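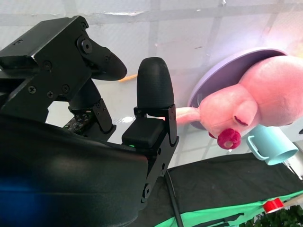

Ova: names people give to their stuffed toys

Ova is a small, hand-collected list of names that children (and plenty of grown-ups) have given to stuffed animals, along with the story behind each name when we could get one. It has 422 entries, and I still find something new every time I scroll through it. If you like names, kids' speech, or family folklore, I hope you'll dig in!

Last updated: 2026-07-08

What's in it

The main file is names.csv, with one toy per row. Stories live in stories.txt, matched by entry id, because some of them run long and made the spreadsheet miserable to read.

Columns in names.csv:

id: a plain number, never reused
name: the toy's name, spelled the way the family spells it
said_like: a rough pronunciation in everyday letters
kind: bear, rabbit, octopus, "thing," and so on
color_word: whatever color the family used, in their words
namer_age: age in years when the name was given, blank if unknown
language: main language at home
reason: one of the reason codes below
story: yes or no

Reason codes

LOOKS: named for a color, shape or face
SOUND: a babble word or a noise
PERSON: named after somebody real
FOOD: a surprisingly big group, and my favorite
KIND: the bear is called Bear
HANDED: the name came with the toy, or from an older sibling
OTHER: read the story

We allow only one code per row. Mahnaz Kiani and I went back and forth on this for weeks. She wanted two, and she had a point: a pink rabbit called Ham is both LOOKS and FOOD. In the end we code by what the family said first. Ham is FOOD.

How it was collected

Most entries came from paper cards left at the Zudholm library and the Grumwood toy repair table, starting in November. Mahnaz typed up the Zudholm cards and translated the Persian ones. Helmut Lenz did the German ones and also tracked down families when the handwriting beat us. The rest came by email after a cousin of mine shared the card with her whole choir.

An adult filled in or signed every card. We left out last names, street names and anything that pointed to a particular child. Where a toy was named after a real person, the story keeps the relationship ("my aunt") and the toy's name stays as it is.

Things to know before you use it

It's lopsided. German and English make up most of it, and people who stop to fill in a card about a toy are people who remember the toy. Please don't use it to say what children in general do.

Ages are memories. A parent writing down "she was 2" may be off by a good bit, and adults naming their own childhood toys are guessing even more.

Repeats are real. There are 14 toys called Teddy, and they're different toys, so don't dedupe on name.

Some names are rude in another language. We kept them.

Reading the file

It's UTF-8 with commas and a header row. Names with commas in them are quoted ("Mr. Wegener, the Second" is the one that broke my first script). If Persian text shows up as boxes, try a different font before you file a bug.

Known problems

said_like is messy in the early rows. Helmut and I had different ideas of how to write a long "oo."

color_word hasn't been cleaned and I'd like to keep it that way. "Grandma's bathroom green" is too good to lose.

About 5 stories point to ids that were withdrawn. They'll go in the next version.

Adding a toy

Open an issue with the name, the kind of toy and as much story as you like. Short is fine, long is wonderful. You can ask for an entry to be removed at any time, no reason needed.

License

CC BY 4.0 for both files. Please credit "the Ova contributors," and if you make something with it, send me a link!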